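Wrist markers, jewellery and cables: what are your house rules?

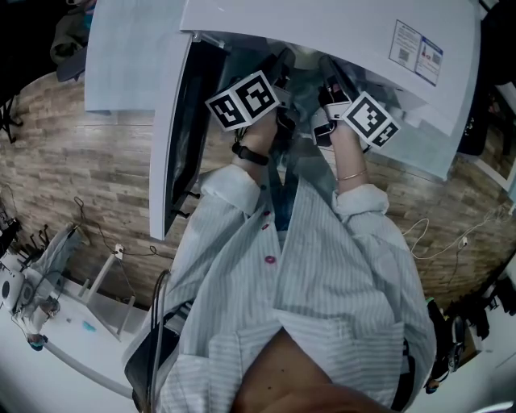
Top-lid job with the marker cubes on, both hands in.

plastico_pete
We're writing up a proper capture sheet for the Jastville set, hand demos only, so whoever wears the kit follows the same rules wherever they are. So far I've got: one cube per hand on the back of the hand, straps snug, sleeves up past the forearm, leads off the floor where you walk. What am I missing? And do you let people keep watches and bracelets on? I've been going back and forth on that one all week.

nurcombe_lass
Jewellery off, every time. We had a batch of 327 clips at Nurcombe and 3 of them had to be binned over a shiny bangle catching the light next to the marker. I know 3 doesn't sound like much but guess who had to find them!

Tamer Qaisi
I'd go easier than that. A thin bracelet like the one in your photo sits on the wrist and the cube sits on the back of the hand, so I can't see it hiding a pattern. A chunky watch pushed up against the cube, different story. My rule is that nothing may touch the cube or its strap. If it passes that, leave it on. People do this for hours and they get fed up with being told to undress.

nurcombe_lass
"Can't see it hiding a pattern" is fine until the hand turns over inside a deep machine. Also a bracelet inside an appliance is a snag risk, never mind the tracking. I'd take it off for that alone.

Tamer Qaisi
OK, the snagging I'll give you. For anything with a lid or a drum, off. For table jobs I'm sticking to mine.

mulcahy_dan
Can we talk about the floor? Black cables on one side, white ones on the other, all across the planks. You're looking down into the machine with your hands full and then you step back. At Mulcahy we tape every run before the cubes even come out of the box, and bags go in another room. I'd put that at the top of the sheet, above anything about watches.

plastico_pete
Fair, Dan. I had "off the floor where you walk" but that's a bit woolly, isn't it? I'll change it to taped or moved, and add bags and coats.

sprocketandtea
Two from me. Lids: check it stays up by itself before anyone leans in. And write down which cube goes on which hand, we swapped left and right once and processed 710 clips before anybody clocked it. Awful afternoon.

plastico_pete
Ouch. Both going in. Do you label the straps or the cubes?

sprocketandtea
Straps, on the inside, so the label never shows up next to the pattern.

nurcombe_lass
We label the box slots and do a hand wave at the start of each clip, left then right. Would rather not stick anything on the kit at all.

plastico_pete
Going with the wave for now. Draft two goes up tonight, and jewellery is down as "off for lids and drums, otherwise clear of the cube". Shout if you hate it.

nurcombe_lass
I do hate it a bit, but go on.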